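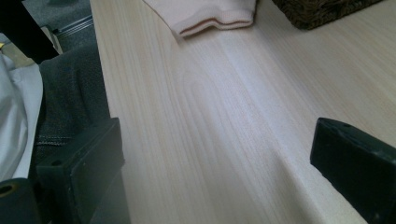

Slide 1. Pale timber tabletop, long grain.

Speaker notes: Looking after timber furniture at home
Colin Dobson, Entwistle Community Library, March 2020

Leave slide 1 up while people find seats. Start when the side door is closed.

Welcome. Thank Urszula Sikora for the booking and for putting the notice in the newsletter. Toilets are past the children's section. Questions whenever they like, but finishing recipes wait until the end or we won't get through.

I worked in furniture repair for most of my life, first for Wayne Bloxham and later in my own shed. Most of what came through the door could have been avoided. Tonight is about the ordinary things: washing up liquid, sunlight, heaters, and the wrong polish. No French polishing. If you have an antique you think is worth money, talk to me afterwards before you touch it.

Slide 2. What is the finish?

Before any cleaning, work out what is on the surface. A lot of damage comes from treating a lacquered piece as if it were oiled, or the other way around.

Test with a drop of water on the underside or inside a drawer front. If it beads and sits there, you have a film finish, most likely lacquer or polyurethane. If it darkens the wood within a few minutes, the surface is oiled, waxed or bare.

Second test, for older pieces: a cotton bud with a little methylated spirits, again somewhere hidden. Shellac goes sticky. Oil and polyurethane don't. Remind them to open a window.

Pass round the three sample boards. Ask people to handle them by the edges.

Slide 3. Everyday cleaning

Dry cloth first, going with the grain. Then a damp cloth, wrung out hard, with one small squirt of dish soap in half a bucket of water. Then dry it again straight away. That covers nearly everything in a normal house.

Things to leave in the cupboard: spray-and-wipe, vinegar, bleach, the green scourer, steam mops. Someone always asks about vinegar. It is a mild acid and it dulls some finishes over time. I don't use it.

Silicone sprays deserve their own mention. They look good for a day. The silicone gets into the pores and when the piece is refinished years later the new coat pulls away into little craters that we call fish eyes. Marisol Escobedo spent a whole winter on a sideboard with this problem and it went back to its owner with the top veneered over.

Slide 4. Water rings

White rings and dark rings are different things.

A white ring is moisture caught in the finish. It will often go by itself over a few days. If it doesn't, put a clean cotton tea towel over it and pass a warm iron across, low setting, no steam, a few seconds at a time. Lift and look after every pass. Stop if the surface feels tacky.

A dark ring means the water has reached the timber. In oak and other timbers with a lot of tannin it's usually from an iron pot or a tin left sitting wet. You can't polish that out. It needs the finish removed and oxalic acid used, and oxalic acid is poisonous, so gloves, glasses and no children about.

(Hold up the offcut with the tin mark.)

Slide 5. Sun and heat

Pale timbers such as pine and ash go yellow in sunlight. Dark ones such as walnut tend to fade. Both happen faster than people expect on the side of the house that gets the afternoon sun. Move vases, runners and lamps every month or so or you will have their outline on the table.

Keep timber away from heaters. A top that dries out on one side will cup, and a solid top that has been screwed down tight with no room to move will split. Look underneath yours when you get home. The screws should sit in slots or in little metal clips. If they go straight through a round hole, loosen them by a quarter turn before July, when everyone has the heating on.

Tell the story of the Siltier hall table here if there's time. Otherwise skip it.

Slide 6. Re-oiling a kitchen table

This is the job most people can do themselves. It takes a weekend with drying time.

Empty the table and clean it as on slide 3. Leave it overnight. Sand lightly by hand with 240 grit, always along the grain, then vacuum and wipe with a barely damp cloth. Put on a thin coat of oil with a lint-free rag. Wait 15 minutes and wipe off everything that hasn't soaked in. People leave too much on and it goes gummy. Two coats are enough for a table that has been oiled before. Bare timber wants another.

The rags. Say this slowly. Rags soaked in linseed or a similar drying oil can heat up and catch fire by themselves when they're bunched up. Lay them flat outside on concrete until they go stiff, or put them in a bucket of water with a lid. Selorm Dogbe from the fire station asked me to repeat it at every talk, so I will say it again at the end.

Slide 7. Wobbles and loose joints

Check the floor first. Then tighten any bolts. If a glued joint is loose, don't squirt fresh glue in over the old. It won't hold, and it makes the proper repair harder. Take the joint apart, scrape it clean, reglue, clamp, and leave it for a full day. No nails and no angle brackets, please.

Slide 8. When to pay someone

Lifting veneer over a large area, borer with fresh dust, a broken leg, anything with shellac that matters to the family. Expect to pay more than the table cost in a shop. Almost $600 for a full strip and refinish of a six-seater was what I last charged, and colour matching was extra.

Questions. Handouts are on the trolley by the desk. Collect the sample boards before people leave, as one went missing last time. Repeat the point about the rags.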